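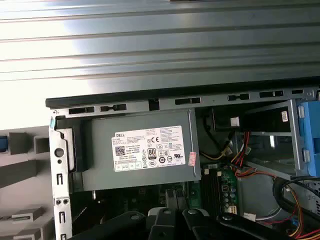

Clilville, Saturday, March 11, 2023

Most of the arguments I have about robot disassembly are about perception. Somebody shows a segmentation mask with crisp edges round every part of a desktop PC and asks what is left to do. My answer is that nearly everything is left, and that most of it sits in a layer of software which few groups write down and fewer still release. I mean the task state: the record of which parts are where, what is holding them, and how sure the system is of either.

Take a power supply. Finding it is easy. It is a large grey box with a white label, and a detector trained on a modest set of pictures will find it whichever way the case is turned. What the planner needs to know is whether it can come out. That depends on a latch, on the cables that run from it, and on whether the connectors at the far end of those cables are still seated. A mask says nothing on any of these. A bundle of yellow, red and black wires may cross another part without holding it, or it may be the one thing that stops the next lift. The pixels look much the same in both cases.

The usual fix is to add classes. We did this at Riltby for most of a year. We began with 13 part classes and ended with 53, among them "cable, tight" and "cable, slack", which our annotators could not agree on and which I should never have approved. Mean precision went down and the planner got no better. We had pushed a question about force and contact into a camera, where it does not belong.

What worked better was dull. We wrote a graph. Each part is a node, each edge is a constraint, and each constraint carries a probability and a list of the actions that would test it. A tug of a few newtons is an action. So is moving the wrist camera to look along the side of a drive cage. The planner may spend time on a test if the answer would change what it does next, and otherwise it leaves the edge uncertain and carries on.
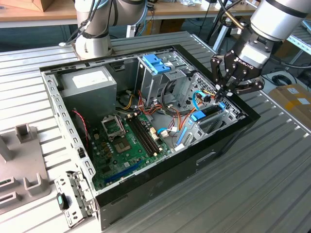

Amerley Mahama

The objection I hear most comes from Hòa Dương, who maintains the motion stack and has to live with my graph. His view is that explicit state goes stale. A screw is logged as removed when it has in fact dropped back into its hole, and from then on every plan is built on a lie. A learned policy that looks at the current image and acts has no such memory to be wrong about. He is right that it happens. Of the 1,918 logged actions in our December runs, 100 were followed by a state update that a later check had to reverse.

I read that number differently. We know it is 100 only because the state was written down and could be checked. The policy we ran next to it made errors as well, but all we could do was sort them by how the run ended. "Gripper closed on nothing" is a symptom. "Believed the memory clip was open, clip was shut" is a bug report, and someone can fix it before lunch.

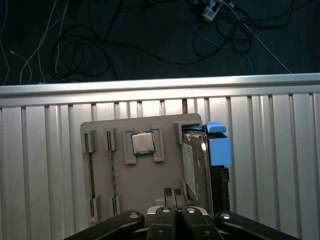

The same holds for the placing side, which gets less attention than it should. A fixture with a slot for each part is a very cheap piece of state. If the drive is in its slot, the drive is out of the case, and no inference about the case is needed. We check the slots after every placement, using the same graph code with the edges turned round: this part is now held by these clips, at this angle, with this confidence. Laryea, our tool for replaying runs, shows the case graph and the board graph next to each other, and most mistakes show up as a part that appears in both or in neither.

I would not claim the graph should be written by hand for ever. Ours was, for one family of cases, and moving it to a second family took longer than I had planned for. The Bavura planner can now propose edges from a few recorded runs, and a person accepts or strikes them out. It proposes too many cable edges. I would still take that list over another 40 classes, and I would like to see other groups publish theirs, including the edges they got wrong.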